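Braltlow Site, Room Inspection Checklist with Comments
Inspected October 10, 2022
Previous inspection: March
Form 1381, returned to the Grellen office

Marks used: OK / Fix / Not convinced

The third mark is mine. The form only offers the first two, and I have stopped forcing things into them.

1. Floors and walkways

1.1 Main walkway clear from door to far wall: OK
Clear on the day. It was also clear in March, and two weeks after that I got a message about a pallet parked in it. I'm marking what I saw.

1.2 Carpet flat, no lifted edges: Fix
One corner has lifted by the door. The March sheet says "re-glued." With what?

1.3 Cables off the floor or covered: Not convinced
The answer I was given is that people know where the cables are. People who work there every day might. The person bringing the mail does not. Cable covers were approved in the spring and I would like to see one.

1.4 Handheld equipment put away when not in use: Fix
Anything with a cord goes back on a shelf or a hook. The floor is not a shelf. I was told items are "only down there for a minute," and I have heard that at every site on my list.

2. Exits and fire

2.1 Exit door opens fully: OK
Tried it three times.

2.2 Extinguisher in place, tag current: OK
Tag is current. The bracket is loose and I expect it to be looser next time.

2.3 Spare cardboard kept to a minimum: Not convinced
The site says every piece is being used for something. Some of it may be. If it is doing a job, write down what the job is and replace it with a proper panel. If it isn't, flatten it and take it to the bale.

2.4 Exit sign lit: OK

3. Electrical

3.1 Power strips not chained: Fix
Two strips chained behind the storage rack. Both are the Nowakowski type with the switch on the end, and there is a box of longer ones in the supply closet. Swap them.

3.2 Panel access clear: OK

3.3 Test labels on portable items: Not convinced
Labels are there. Several have the same handwriting, the same pen and the same date. Send me the test log for item 1771 and I'll change this to OK.

4. Tables, bins and clamps

4.1 Tabletop steady under load: OK
Leaned on it from each side. No wobble.

4.2 Bin held so it can't slide: Not convinced
Clamps are fine as a short-term measure. They work loose with vibration, and a clamp that was tight in the morning tells me very little about the afternoon. The site says they are checked daily. There is no daily sheet. Start one, keep it at the table, initials only.
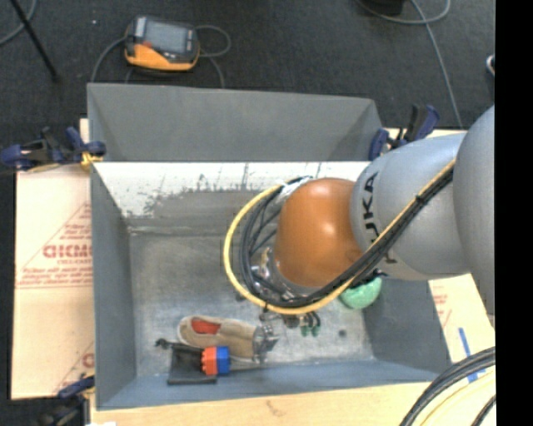
4.3 Clamps and bin edges free of cracks: OK
I ran a glove around the rim. If a clamp pad is missing, take the clamp out of use. Don't put tape over it and carry on.

4.4 Bin contents suitable: Not convinced
Shoes, toys, whatever comes to hand. I have no quarrel with soft goods. My question is who decides, and so far the reply is "we just know." Small parts break off toys and end up underfoot. I'd like a short written list of what may go in and what may not, including anything with glass or a battery.

4.5 Hands out of the bin while the arm is powered: Not convinced
The rule is posted and everybody could recite it to me. Reciting it is easy with an inspector in the room. Bimbridge had the same poster. Add the question to the monthly talk and keep the sign-in sheet.

5. Follow-up

Items 1.2, 1.4 and 3.1 to be fixed before the next visit. For 1.3, 2.3, 3.3, 4.2, 4.4 and 4.5 I need paper, and an email saying it has been looked at will not count. The site scored itself 100 on the self-check it sent ahead of my visit. Please do that form again with the door open and the lights on.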